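Keeping the lending library of tools open in Grollmont

The Kollonora tool library in Grollmont lends household and garden tools to residents who would otherwise have to buy them. The housing association Nukitz spoke to its manager at the close of the winter season about membership, repairs and the move to larger premises.

The library opened with 20 members and now has 245. According to the manager, growth came mainly from tenants moving into the new flats by the canal. "People arrive with one screwdriver and a great many shelves to put up," the manager said. "They need a drill for an afternoon, and a cupboard in a small flat is no place to keep one."

Asked which items are most in demand, the manager named wallpaper steamers in March and hedge trimmers from late spring. Sanders are requested throughout the year. Members may keep an item for a week and may renew once if no other member has reserved it.

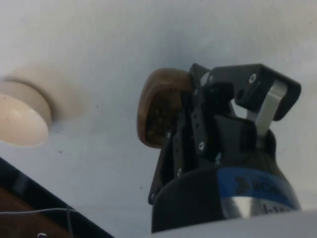
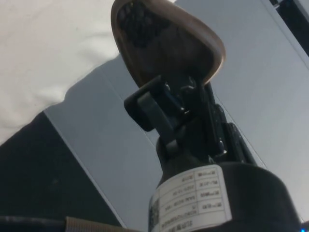
Page last changed: March, 4.20 pm

The interview then turned to the condition of returned tools. Of the 200 loans made during the winter, most came back clean. The manager described blunt blades as the commonest fault. "We do not charge for ordinary wear. We do ask members to tell us when something has gone wrong, and the great majority do."

The library will move in the summer to 108 Zein Street, where there is step-free access and a separate room for sharpening. Nukitz has agreed to let the ground floor at a reduced rent for the first two years. Evening opening will continue until 8 pm.

On whether the library would consider lending kitchen equipment, the manager was cautious. "We have been asked for jam pans and a cider press. Storage has to come first, and the members will be consulted once the shelving is in place."

Applications for membership may be made at the desk. Proof of address is required.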